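Commercial Property 2: Reading a Serviced Office Quote
Notes for week 4, 15/10/2024
Shona MacLeish

Bring the Rirkwood and Ovville brochures again. We didn't finish them, and I'm not convinced either one survives a close reading.

Start with the desk rate. Rirkwood advertises $579 per desk per month. That covers the desk, the chair and the lights. Meeting rooms are billed by the hour, mail handling is $69 a month, and the deposit is $3000 before anyone gets a key. Ovville lists a higher rate and says it is "all inclusive," a phrase with no fixed meaning in a license agreement. Look for the schedule of services at the back. If there isn't one, assume very little is included.

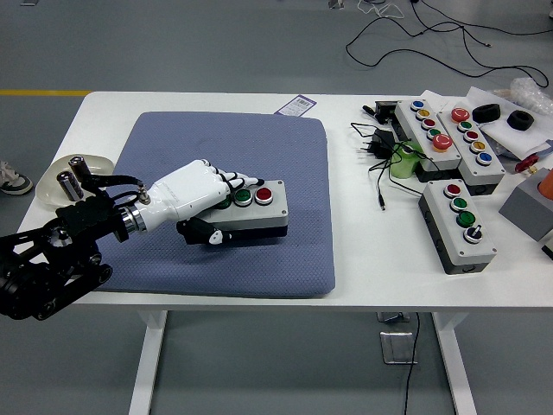

Who pays to put the suite back the way it was when the tenant leaves?
Usually the tenant, through a flat exit fee or a restoration clause, and the brochure almost never mentions it.

Location claims deserve the same treatment. "Minutes from the highway" – at what time of day? Dalgleish calls its building central, and it may be, but the map in the brochure has no scale. Drive it at 8:30 on a workday before you repeat the claim to a client.

Flexible terms: read the notice period first. Stidetti's monthly plan renews for a full quarter unless notice is given in writing. I would call that a quarterly plan – the sales desk disagrees.

For next week: rework the Rirkwood quote for a team of four, one year, with mail and deposit shown on separate lines. Rates reset in January, so state which rate you used.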